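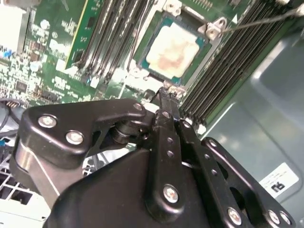 쿨러를 들어낸 뒤의 CPU. 히트스프레더에 옅은 색 서멀구리스가 덮여 있다.

작년 12월부터 데스크톱 소음이 심해졌다. 브라우저 탭을 몇 개 열어 둔 정도인데도 팬이 최고 속도로 돌았다. 처음에는 케이스 앞쪽 먼지 필터가 막힌 줄 알고 필터만 씻어서 다시 끼웠다. 이틀 정도 조용하더니 똑같아졌다. 온도 모니터링 프로그램을 켜 보니 압축 파일 하나 푸는 동안 CPU가 90도를 넘겼다. 서멀구리스를 다시 발라야 할 때가 된 것 같았다.

이 컴퓨터는 조립한 뒤로 쿨러를 한 번도 떼어 본 적이 없다. 먼지는 가끔 털었지만 쿨러를 분리하는 건 귀찮기도 하고, 멀쩡한 걸 괜히 건드렸다가 안 켜질까 봐 미뤄 왔다. 이번에는 더 미룰 수 없어서 저녁 시간을 비우고 작업했다.

## 준비한 것

- 서멀구리스: Rakar 제품, 주사기형
- 이소프로필알코올 한 병
- 보풀이 덜 나는 천과 면봉
- 십자드라이버
- 나사 담을 작은 접시

서멀구리스는 Ivance 것과 Rakar 것 중에서 고민하다가 Rakar로 샀다. 특별한 이유는 없고 주걱이 같이 들어 있어서 골랐다. 결과적으로 주걱은 쓰지 않았다. 배송비를 합쳐서 커피 두 잔 값 정도 들었다.

## 분리

전원을 끄고 파워 뒤쪽 스위치까지 내린 다음 전원 버튼을 몇 번 눌렀다. 케이스 옆판을 열고 케이블 위치를 휴대폰으로 찍어 두었다. 앞 패널 쪽 작은 커넥터들은 매번 헷갈려서 이번에는 종이에 따로 적었다. 적어 놓고도 조립할 때 설명서를 또 찾아봤다.

쿨러는 Paewai 타워형이다. 나사를 한쪽만 끝까지 풀지 않고 대각선으로 번갈아 가며 조금씩 풀었다. 나사를 다 풀어도 쿨러가 바로 떨어지지는 않았다. 오래된 구리스가 굳어서 붙어 있는 경우에 그냥 위로 당기면 CPU가 소켓에서 같이 뽑힐 수 있다고 들었다. 내 보드는 금속 프레임이 CPU를 눌러 주는 방식이라 그럴 일은 적지만 그래도 좌우로 살살 비틀면서 뺐다. 끄기 전에 7분쯤이라도 컴퓨터를 돌려서 데워 두면 잘 떨어진다는 글을 나중에 읽었다. 다음에는 그렇게 해 볼 생각이다.

쿨러를 떼고 나서 본 상태가 맨 위 사진이다. 희끄무레한 구리스가 남아 있고 가운데에는 분홍빛 도는 갈색 얼룩이 옅게 보인다. 얼룩이 왜 그런 색인지는 모르겠다. 검색해 봐도 딱 맞는 설명을 못 찾았다. 어차피 닦아 낼 것이라 더 찾아보지는 않았다.

## 닦기

제일 오래 걸린 작업이다. 마른 천으로 두꺼운 부분을 먼저 걷어 내고, 알코올을 묻힌 천으로 한 방향으로 닦았다. 처음에 원을 그리면서 문질렀더니 구리스가 가장자리로 퍼지기만 했다. 가장자리에 묻은 것은 면봉으로 닦았다. 면봉은 끝이 금방 지저분해져서 계속 새것으로 바꿨다. 소켓 주변 금속 프레임과 CPU 사이 틈에도 조금 들어갔는데 억지로 파내지 않고 면봉이 닿는 데까지만 했다.

고정 레버는 건드리지 않았다. CPU를 꺼낼 필요가 없는 작업이고, 꺼냈다가 소켓 핀이라도 휘면 일이 커진다. 몇 년 전에 다른 보드에서 핀을 휘게 만든 적이 있어서 이쪽은 아예 손을 안 댄다. 그때는 바늘로 펴 보려다가 더 망가뜨렸고 결국 보드를 새로 샀다.

쿨러 바닥면도 같은 방법으로 닦았다. 이쪽은 평평해서 금방 끝났다. 쿨러를 뗀 김에 방열판 사이 먼지도 붓으로 털었는데, 팬 바로 뒤쪽에 먼지가 펠트처럼 한 겹 붙어 있었다. 온도가 오른 데에는 이 먼지도 한몫했을 것 같다.

## 바르고 다시 조립

구리스는 가운데에 콩알만큼 짰다. 얇게 펴 바르는 방법, 엑스 자로 짜는 방법 등 말이 많은데 예전에 조립할 때도 콩알로 했고 문제가 없었다. 쿨러를 수직으로 내려놓고 나사를 대각선으로 조금씩 조였다. 한 번에 세게 조이면 구리스가 한쪽으로 몰린다고 한다.

팬 케이블을 꽂고 옆판을 닫기 전에 먼저 켜 봤다. 팬이 돌고 화면이 정상으로 나왔다. 앞쪽 USB 포트 하나가 인식되지 않아서 다시 열어 보니 커넥터가 덜 꽂혀 있었다. 끝까지 눌러 꽂고 나니 잡혔다.

## 결과

같은 압축 파일을 다시 풀어 봤다. 이번에는 70도 초반에서 멈췄고 팬 소리도 확실히 줄었다. 20분 동안 영상 인코딩을 돌렸을 때도 80도를 넘지 않았다. 방 온도를 따로 재지 않았으니 정확한 비교는 아니다.

남은 문제는 케이스 뒤쪽 팬이다. Stillevetti 팬인데 저속에서 드르륵거리는 소리가 난다. CPU 팬이 시끄러울 때는 묻혀서 몰랐다가 조용해지니까 들린다. 베어링 쪽인 것 같아서 같은 크기로 하나 주문해 두었다. 도착하면 뒤쪽 케이블 정리도 같이 할 예정이다.

쓰고 남은 구리스는 뚜껑을 닫아서 지퍼백에 넣고 드라이버 통에 같이 넣어 두었다. 겉에 2020년 1월 30일이라고 적어 놨다.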